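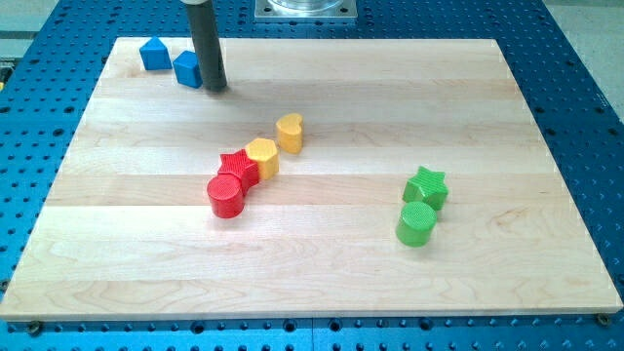 About us

Hi, I'm Kanyarat Petchrat, and Stendevness is my little workshop in Mavemham. We make wooden play boards and small coloured shape blocks, mostly for preschools, family daycares and grandparents with a bit of floor space. I do the gluing and sanding and also answer the phone, so if I sound out of breath I've probably just run in from the sander with my earmuffs round my neck.

I didn't set out to do this! I trained as a kindy teacher and worked in classrooms for 12 years, and the thing that drove me a bit batty was trays. Plastic trays, flimsy trays, trays that bowed in the middle so every block a kid put down slid off to meet its mates. One July holidays I glued up a few lengths of maple on Mum's back verandah, planed the whole lot more or less flat, and took it in for the four-year-olds. They sorted on it, built on it, drove cars over it and lay on it. The teacher next door wanted one, and then her sister's centre did, and by Christmas Mum wanted her verandah back.

So we moved to the shed on Fehr Street (the old upholsterer's, green roller door, park round the side) and I've been there ever since. There are 4 of us these days if you count my brother, who comes in when there's a big delivery and eats all the biscuits.

What we make

The Korno board is the one most people come to us for. It's maple, long planks glued edge to edge, and I leave the colour differences alone. Some boards come out creamy all the way across and some have a honey stripe or a dark streak wandering through one corner. People do ring up and ask for a "clean" one and I'll hunt one out if I can, but the streaky ones are my favourites and the kids seem to like following the lines with a finger.

Then there are the blocks. We keep them small and plain, just simple shapes in good strong colours, with no faces or letters on them. I've watched children turn a plain block into a sandwich, a phone, a baby and a bus in the space of one morning tea, and I reckon a printed picture gets in the way of that. You can buy them with a board or by themselves, and we're happy to sell you a single replacement when one goes down the back of the heater (it will).

How we go about it

Slowly, is the short answer. A board sits in clamps overnight, then it gets flattened, sanded, edged and oiled, and oiled again a couple of days later. If I'm not happy with a join it goes in the seconds pile, which you're very welcome to come and rummage through. Everything is half price in there and most of it has nothing wrong that anyone but me would notice.

Looking after your board

Wipe it with a damp cloth and dry it straight away. Please don't soak it or put it out in the sun to dry, and please, please don't put it through the dishwasher. I've had 2 come back that way and I was sad for the rest of the week. A rub of food-safe oil each school holidays will keep it looking lovely. If it gets a gouge, bring it in and I'll sand it back for you, no charge for the first 5 years.

Come and see us

The shed is open most mornings from 9 until noon, and afternoons if the roller door's up. Kids are welcome in the front half, where there's a board on a low table and a tub of blocks to muck around with while you choose. If you're ordering for a centre, give me a ring first so I can put some timber aside, and tell me how high your tables are!

Kanyarat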